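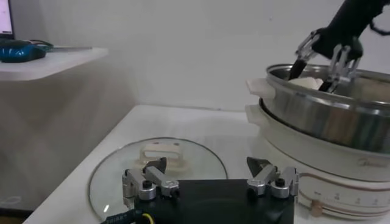 Brekberg two-finger grippers on a kitchen task: one by the glass lid, one reaching into the pot.

Brekberg Two-Finger Gripper, Wrist Mount
Sold and serviced by Jandeo

Service notice: gripper can open during a lift
Applies to: units shipped with the short wrist cable
Status: replacement cable and controller update available now, no charge

Please read this section before ordering or running the gripper. Product details follow below.

What goes wrong

The gripper can open while it is holding something. It does this without a command from the arm. The fingers spread to the full open position and stay there until the controller is restarted.

We first heard of it in July from a customer running two arms at a table, with one arm handling the lid of a steamer and the other moving buns to a plate. The lid arm let go partway through a lift and the glass lid broke on the table. There were no injuries. The arm kept following its path with nothing in the fingers, and the second arm went on with its part of the job, so the operator had to use the stop button with glass on the work surface.

We have since repeated the fault on our own bench, with a metal lid.

Cause

There are two causes and they add up.

The first is the short wrist cable. When the wrist turns past 90 degrees with the elbow low, the cable pulls tight against the connector on the side of the gripper body. The connector doesn't come out, but the signal line can lose contact for a moment.

The second is how the controller handles that moment. Controllers with the older software treat a lost signal as a restart, and on a restart the fingers open. That was meant to keep a finger or a sleeve from being trapped at power-up. It is the wrong behavior in the middle of a lift.

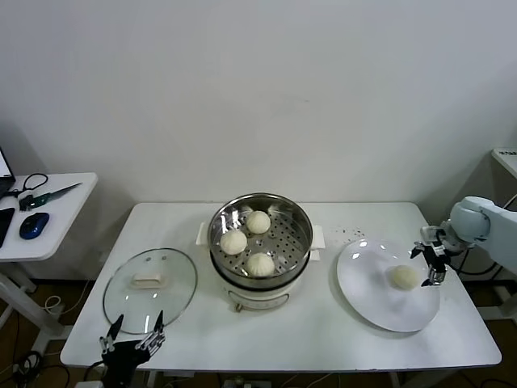 Lid work brings the fault out more than most jobs. The lid handle often sits across the approach, so the wrist has to roll to get one finger on each side of it, and then the arm goes up and over to the side with the wrist still rolled. Picking up soft food from above keeps the wrist nearly straight and we have not been able to cause the fault that way.

Does this apply to my unit?

Look at the label on the cable near the gripper body. If the length code ends in S, you have the short cable and the notice applies. If it ends in L, you have the long cable and only need the controller update. If the label has worn off, treat it as short.

Units bought through Pimentel as part of a two-arm table set have the short cable on both arms. Units supplied on Skovley arms were fitted with the long cable from the start.

What to do until the new cable is fitted

Do not lift glass, hot liquid or anything sharp with an affected gripper.
Limit wrist roll to less than 90 degrees in the arm settings.
Keep hands off the table while either arm is moving, even if the gripper above you is open and empty.
Turn on "stop both arms" in the cell settings. On two-arm sets it is off by default, and a fault on one side will not stop the other.
If a gripper opens during a lift, press the stop button first. Turn the cooker off at the wall before you reach in. Clear the table by hand with the arms powered down.

Do not tape the cable to the arm. Several customers have tried this. It moves the strain to a different spot and makes the contact loss harder to find.

Fitting the replacement cable

The kit contains the long cable, two clips and a set of new screws for the finger brackets. You need a hex key and a way to hold the wrist still.

1. Power down the arm and the gripper controller.
2. Unplug the old cable at the gripper body, then at the arm.
3. Plug in the new cable, gripper end first.
4. Fit one clip at the wrist and one at the elbow. Leave a loop between them big enough to pass your hand through.
5. Move the wrist by hand through its full range, both ways. The loop should never go flat.
6. Power up and install the controller update from the service menu.
7. Run the grip check from the same menu. It closes, rolls the wrist and opens 40 times. Stay clear of the arm until it finishes.

If the check stops early, the screen gives the cycle it stopped at. Send us that number with your serial number.

While you have the arm down, check the screws in the finger brackets. A loose bracket lets the tip turn outward and the grip will feel weak. It is a separate problem, but the symptom looks similar, and we have had units returned for the signal fault that only needed tightening. 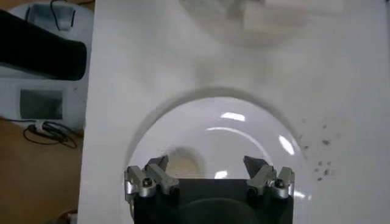

Clean the fingertips before you run the grip check. Crumbs and dried starch build up on the pads, and a smooth lid or cover will slide on a dirty pad even at full force. Wipe with a damp cloth and let the pads dry. Do not use oil or a scouring pad. Sweep the table as well, as grit under a lid can scratch the top and gets carried up onto the pads at the next pick.

What changes with the update

A short loss of signal no longer opens the fingers. They hold their last position and the arm stops. The screen shows fault 29, and the fingers will only open when someone holds down the release button on the controller.

This means the gripper can now stay closed on an object after a fault. Support the object with one hand before you press release. If your own safety rules require the fingers to open on a fault, contact us before updating.

Product details

Type: electric, two fingers
Body: black
Finger linkages: metal, screw fastened, replaceable
Fingertips: angled, sold in pairs
Supplied with: long wrist cable, two clips, hex key
Not supplied: arm, arm controller, stop button

All units now leaving our warehouse have the long cable and the updated controller.

Ordering the free kit

Use the service form and choose "wrist cable." We need the serial number of each gripper and the shipping address. For table sets bought from Pimentel, order from us directly and ask for one kit per arm. You do not have to send the old cable back. Cut it in half before you throw it out so that it can't be fitted again.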